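Pravia review: five months of letting an app do my household sums

I should say at the start that I like spreadsheets more than is healthy. I have kept one for the household money since my first flat, and it has grown the way a garden shed grows. There are tabs I no longer dare open. So when my sister-in-law, Soon-im Yoo, told me in January that she had moved everything over to Pravia and hadn't missed her own spreadsheet once, I took it personally.

Pravia is a budgeting and forecasting program. It runs in a browser, it costs £5 a month, and its main promise is that it will tell you what your bank balance will look like on any day for the next 3 years. I have been paying for it ever since, alongside my own spreadsheet, like a man who has bought a satnav and still keeps the road atlas on his knees.

Setting it up

You can link your bank accounts or upload statements by hand. I did the second, being the suspicious sort, and it went better than I had hoped. I gave it 301 transactions to begin with and it sorted most of them into sensible groups. It did decide that my dentist was a restaurant. I moved him, and he has stayed moved.

Regular bills are picked up on their own if the amount and the date don't wander too much. Ours wander. The water bill had to be typed in, and so did the car insurance, which Pravia saw once and took for a moment of madness.

The forecast

Most people will be paying for this part. You get a line running off to the right, with a shaded band above and below it for when life is kinder or crueller than planned. You can drag things about: move a holiday, add a pay rise, stop the gym. The line shifts as you do it, and I lost a whole evening to this. My wife asked what I was doing and I said I was stopping the gym.

My complaint is with the band. Pravia works out its width from how much your spending has jumped around in the past, and that's fair enough as far as it goes. But it treats every month as a fresh roll of the dice. Real trouble tends to arrive in a group. If the hours get cut at work, the boiler will hear about it. I'd like a setting for bad luck that sticks around for a bit, and the help pages don't mention one.

I put this to Yu-na Shin, who built models for a pension scheme for years and now does it for fun, poor woman. She thought the band was too narrow beyond the first year and that I should read the far end of the line as decoration. She also pointed out that my own spreadsheet has no band at all, and we moved on to other subjects.

Pots

Money can be set aside in pots, each with a target and a date. Ours is called Things That Break, and the target is £2,000. Pravia suggests a monthly amount and nags you in a small orange box if you fall behind. The nagging can be turned off. I left it on for longer than I would admit to anyone in person.

One niggle: if you spend from a pot, the program assumes you want to fill it back up by the same date as before. Take a decent bite out of it in the last few weeks and the suggested monthly amount becomes something only a footballer could manage. You have to go in and change the date by hand. 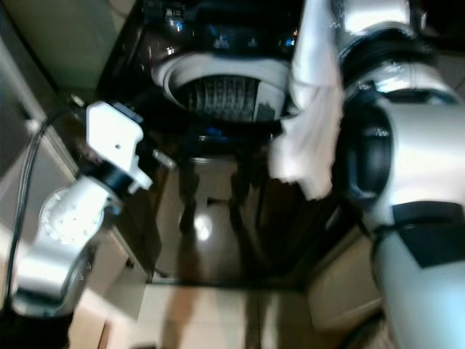
How it compares

Grakura is the obvious rival. It's free, it's prettier, and it wants very badly to sell you a credit card. I used it for a fortnight and felt I was being followed round a shop. Its forecast stops at the end of the next month, so for anything longer you're back to guessing.

Skadari is aimed at people with a small business and a private life to keep apart. It does far more than Pravia and I understood rather less of it. If you invoice people, have a look. I don't, and I spent most of the trial hunting for the button that would let me stop pretending to.

What I'd like fixed

The export is poor. You can get your transactions out but not the forecast, so if you want to check its sums (I did) you have to rebuild them from scratch. I managed it, and my version agreed with Pravia's to within a few pounds by the end of the first year. I still think the few pounds were mine.

Search only looks at names, not amounts. And the phone version squashes the forecast into a strip so thin that going broke looks much the same as doing nicely.

Am I keeping it?

Yes, with some bad grace. I've gone on to the yearly plan, and the cost is in the forecast under Subscriptions, where it makes no visible difference to the line. The spreadsheet is still there as well. I've added a tab to compare the two.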